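Rirnar: About Us

Rirnar works on one question: can a machine do the ordinary chores of a house or a small shop yet? We started with laundry, and laundry is still most of what we do. Folding a black T-shirt on a bed covered in rose prints is a normal morning's work for us.

Folding clothes on a bed, using hand-held grippers:

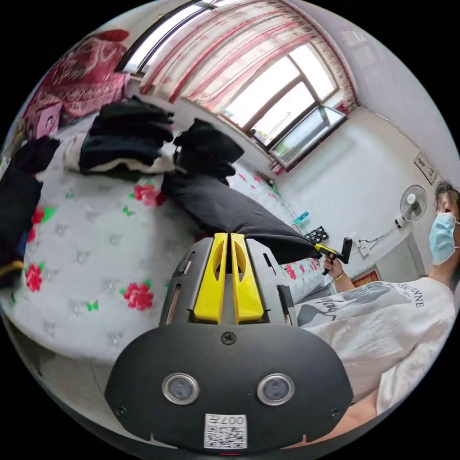
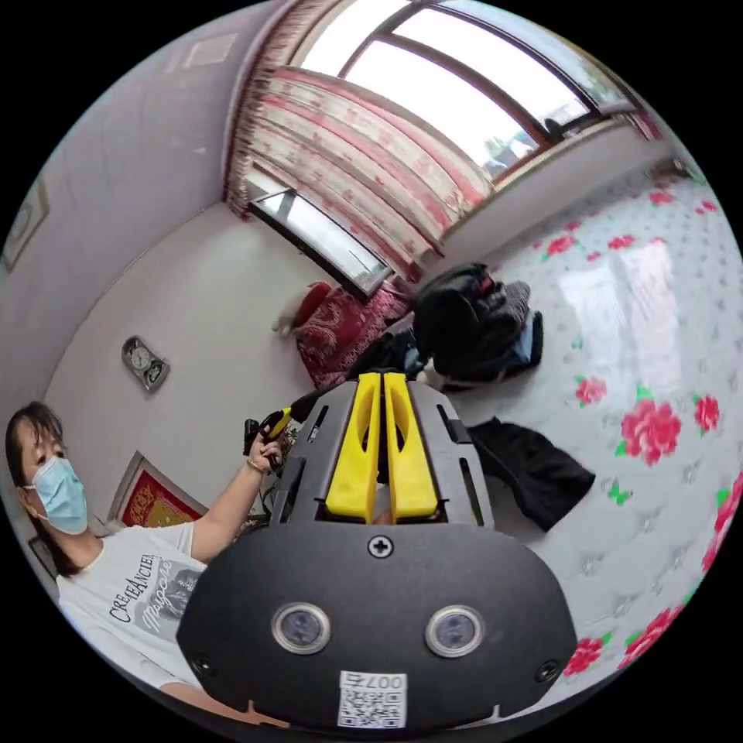
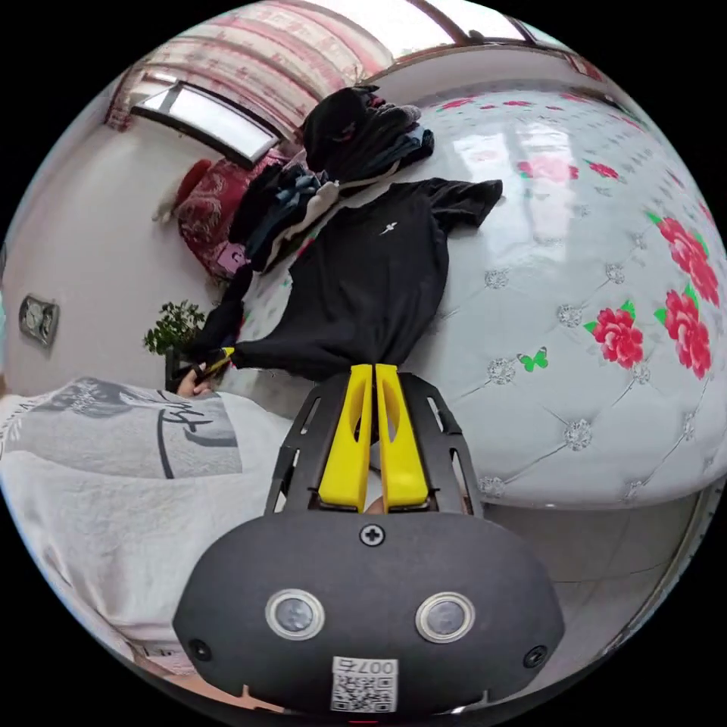
Who we are

Rirnar is a small company. Zsófia Csizmadia founded it after several years of fixing folding and packing equipment in commercial laundries. She had watched very good machines handle flat hotel sheets all day and then stop dead at a child's sweater with one sleeve inside out. She wanted to know why the second job was so much harder, and whether anyone could make a living by working on it.

There are five of us now. Two write the learning software, one builds and repairs grippers, one runs home sessions and schedules, and Zsófia does sales, hiring and a good deal of the folding. Our workshop is on the ground floor of the Hegyi building, next to the loading door. Visitors should use the side entrance.

What we do

People use our grippers by hand to do chores at home. They fold, sort, stack, wipe and put away. The grippers record how each job is done, and we use those recordings to train robot arms to do the same job. We also test the arms and write up the results for customers, including the poor ones.

We work in real homes as much as we can. A workshop table is flat, gray and well lit. A bed is soft, it sags where you lean on it, and the cover may be quilted or slippery or have a busy pattern. Daylight comes in from one side and changes through the day. Clothes arrive in a heap, and most people own a lot of dark ones. Software trained only on our table did badly in the first bedroom we tried it in, and we changed how we work after that.

Can machines do the chores yet?

We get this question from nearly everyone, so we try to give a straight answer for each job. The notes below were last updated January 28, 2024. They cover our own systems and what we have measured ourselves.

Towels and pillowcases: Mostly yes. Anything square that starts out flat is within reach. Speed is the weak point. A person is still a good deal faster, but the machine doesn't mind being slow, and for overnight work in a laundry room that can be good enough.

T-shirts: Sometimes. If the shirt is already spread out with the sleeves open, our arms fold it well. If it starts in a pile, the arm has to find an edge, pull the shirt free without bringing three others with it, and work out which end is the neck. In our last test of 100 shirts taken from a mixed pile, the arm finished 40 without help. Most of the failures came before the folding began.

Dark clothes: Harder than light ones. Black on black gives a camera very little to go on. Hems and seams that a hand can feel in a moment are easy to miss. We ask for dark laundry on purpose and will keep doing so until the results improve.

Pants and long items: Getting there. Long pieces need two grippers working together, one holding while the other pulls. If one side pulls too early, the fabric slides and the job has to start over.

Socks: No. Picking up a sock is easy. Finding its partner is slow, and rolling the pair into a ball is beyond anything we have built.

Fitted sheets: No. We have stopped testing these for now.

Shop shelves and stockrooms: Yes for boxes, no for most bagged goods. Our shelf project with Sarner, a home goods store, has been running for two seasons. The arm unpacks cartons and puts boxed items on the right shelf. Staff still handle soft bags, hanging items and anything that has been opened and returned.

Wiping tables and counters: Yes if the surface is clear, no if it isn't. Moving the things on it is the real job.

We do not think a single home robot that does all of this is close. We think a few separate jobs will be worth handing over sooner, and the first ones will be in places that do the same task many times a day.

Our grippers

We call our current hand-held model the Drakberg. It is the fourth version. The earlier ones were too heavy to hold for a full session, and the second had fingers that snagged on knitwear. Fabric work is hard on finger tips, so we check them before each session and replace them often.

People usually need a little while to get used to folding this way. Most try to squeeze too hard at first. After a few loads they settle into their own method, and that suits us fine. Everyone folds a shirt differently, and we don't hand out a correct way to do it.

Home sessions

A session lasts one morning or one afternoon. We agree on the room and the chores ahead of time, and we stick to that room. People are paid for the full session even if they stop early. Recordings are kept on our own storage. If you change your mind later, write to us with the session date and we will delete yours.

You don't need to tidy first, and you don't need to buy anything. We use the clothes and bedding you already have. If there is something you would rather not have recorded, put it in another room before we begin.

Who we work with

Our customers are laundries, small hotels, care homes and stores. Most come to us with one task that takes up too much staff time. We visit, watch the task being done, and try it ourselves by hand. Then we say whether we think a machine could do it at a price that makes sense. Four times out of five, our answer so far has been "not yet." We charge a flat fee for the visit, and the written report belongs to the customer.

We don't sell robots to households. If that changes we will say so on this page.

Jobs

We are looking for a mechanical technician with some sewing or textile experience. Part-time is fine. The work includes gripper repair, finger design, and going along on home sessions when we are short of people. We are also open to hearing from students who want a project for a term, though we can only take one at a time.

Please include a few lines on something you have fixed. We read those before the résumé.

Contact

Write to the Rirnar office at the Hegyi building for customer visits, home sessions, jobs or press. Mark the envelope or subject line with one of those four words so it gets to the right person. Replies can take a week when we are out on sessions. The workshop is open to visitors by appointment, and we are happy to show you the folding table, the shelf rig and the sock drawer.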